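Madwood Robotics Club
Member Handbook, Section 5: Table Clearing with the Hand-Held Gripper

Print this page | E-mail this page

5.1 Before you start

This section covers recording a table clearing task for the Plutau project. Read Section 2 first if you have not used the hand-held gripper before. New members work with a second person until they have finished one full set.

A full set is 32 recordings. You can split it over more than one meeting, but do not change the table or the cloth partway through a set.

5.2 Setting the table

1. Spread the cloth so that it covers the whole working area. Pull it flat. A fold will catch the fingers on low passes.

2. Put out the objects from the task card. Most cards call for empty packaging: cartons, bottles, cups, snack bags. Do not use glass.

3. Group the objects so that some of them touch. Lay bottles and cups on their sides unless the card says otherwise. A carton may stand or lie flat.

4. Place the basket at one end of the table, within reach of the gripper. The green plastic one is fine for every card in this section.

5. Hold the gripper over the near side of the table with the fingers open, and check that you have a clear path to the first object.
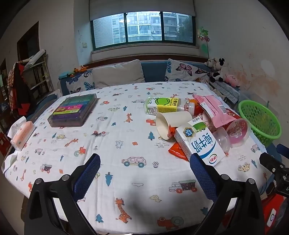
5.3 Recording

1. Start the recorder and wait for the tone. Hold still for two seconds.

2. Move to the first object at a steady speed. Keep the fingers open until the pads are on both sides of it.

3. Squeeze the trigger slowly. Stop when the object is held. Thin cups need very little pressure.

4. Lift straight up, carry the object over the basket and open the fingers. Let it drop. Do not push it in.

5. Return to the starting position before going to the next object.

6. When the last object on the card is in the basket, hold still again and stop the recorder.

CAUTION: Keep your free hand off the table while recording. If an object rolls off, stop, mark the recording as failed and begin again.

NOTE: Soft bags are easiest to pick up at a corner or along the seam. If a bag slips 5 times, move on and write it on the log sheet.

5.4 Changing the layout

Rearrange the objects after each recording. Turn the cartons, swap the cups and move the bag to a new spot. The basket may be upright or tilted, as long as its mouth is open toward the objects. Write the layout number on the log sheet before you start again.

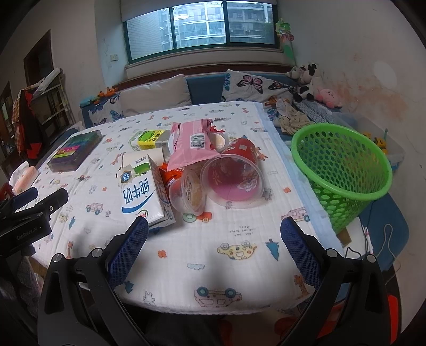 Figure 5-2. Layout with both cartons on their sides and the basket tilted.

5.5 Finishing up

1. Wipe the finger pads with a dry cloth. Do not use cleaner on them.

2. Check the screws on both fingers. Tighten any that turn by hand.

3. Copy the recordings to the Kasten folder and enter the total on the log sheet.

4. Return the gripper to its case and plug in the charger.

Report worn pads at the next meeting. Spares are ordered in August only.

Print this page | E-mail this page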